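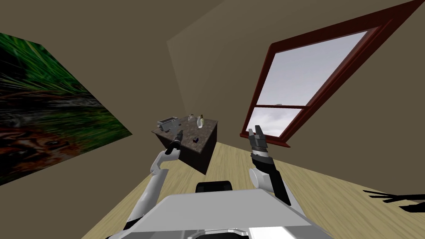

5 min read
Posted Nov 13, 2023

I have now read the same article about small rooms at least a dozen times. The headline changes and the couch changes, but the advice is always the same: hang a mirror, paint it white, get furniture with legs, pull everything away from the walls. I live in 506 square feet on Tillman Street, so I am exactly who these articles are for, and I've tried most of it. I'd like to register some doubts.

Start with the mirror. The claim is that a big mirror "doubles the space." I bought one, a leaning one nearly as tall as I am, and put it across from the window the way you're told to. What it doubled was the laundry rack. A mirror shows you whatever is in front of it, and in a small apartment that's usually a coat, a bag of recycling and you, in your socks, looking tired. It did bounce a bit of light into the corner on clear mornings. I'll give it that much. Then I moved it to the bedroom door and nobody who visits has said the living room feels smaller.

White paint is the next one. I don't hate white paint. But who checked this? I keep seeing it stated like a law of physics, and when I go looking for where it comes from I find another article, which links to another one, which is selling paint. My last place had beige walls and the one before that was a kind of hospital white, and the white one felt like the inside of a refrigerator from October on. If a room faces north, white turns gray by mid-afternoon. I painted the hallway here a dark green two winters ago, against all advice, and it's the only part of the apartment anyone compliments. It may have made the hallway look smaller. It's a hallway. I'm in it for four seconds.

Then there's the app. Somebody in the comments on my last post told me to try Fesomero, which lets you measure your room with your phone and drop furniture into it before you buy. Fine, I thought, at least that's arithmetic. It told me my living room was wide enough for the Studus sofa I had my eye on, with space left over for a side table. It had missed the radiator. It had also missed the door, or at least the fact that the door opens inward and needs somewhere to go. A tape measure and some newspaper on the floor gave me the right answer in the time it takes to boil pasta – and the newspaper never asked me to upgrade to the paid plan.

What bothers me about these tools is how sure they look. Everything comes up clean and evenly lit, with wide pale floorboards and one tidy plant, and there isn't a power strip anywhere. Of course it looks bigger. Nobody lives in it. I have the same problem with the "before and after" pictures in magazines, where the before was clearly taken at night with the overhead light on and the after was taken at noon by someone who brought a ladder. Give me the after shot and I could make my closet look like a place you'd pay to have lunch.

Furniture with legs, all right. The theory is that if you can see the floor going on underneath, your eye reads the room as larger. Maybe. I do know that what's under my couch is now visible from the kitchen, and that I have to sweep there, which I didn't before. My old couch sat flat on the floor like a hippo and hid fourteen months of dust without complaint. I gave it away to get the leggy one. I've had worse ideas, but I miss it when I lie down, as it was also about a foot longer.

The one about pulling furniture away from the walls I can't even test. Away from the walls and toward what? There's one arrangement in which the table, the couch and the bookcase all fit and the closet still opens. I found it on the first weekend. Everything since has been a slow walk back to it.

Now the lamps. I bought a Mondik floor lamp last December, since every one of these lists ends with "layer your lighting," and I was ready to be annoyed by it. I was wrong on this one, mostly. Turning off the ceiling light and using two lamps in opposite corners did more for the room than anything I'd paid for up to then. Does the room look bigger? I don't think so. It looks like a room you'd want to sit in, and I suspect that's what people mean half the time when they say "bigger." The lamp itself wobbles and the switch is on the cord, down on the floor, where I have to hunt for it with my foot.

For what it's worth, the changes that stuck with me were dull. I got rid of the second set of dishes. I put hooks behind the bathroom door. I stopped keeping boxes for electronics I no longer own, a habit I can't explain and have caught my sister doing as well. I moved the dining table so the short end is against the wall, which costs me one seat and gets me a path to the window. None of it would make an article, and there's nothing in it for a sponsor.

I'm also not convinced "bigger" should be the goal. Every list takes it as given. I've been in large living rooms where you had to raise your voice to reach the other couch, and where the owners all sat in the kitchen anyway. My place is small. It's cheap to heat, I can vacuum all of it from one outlet, and I've never lost my keys for longer than five minutes.

If you have tried the mirror thing and it worked, tell me in the comments what it was facing. I'm curious, and I still have the mirror. Next up is under-bed storage, once I've worked out why the drawers I ordered only open on the side with the wall.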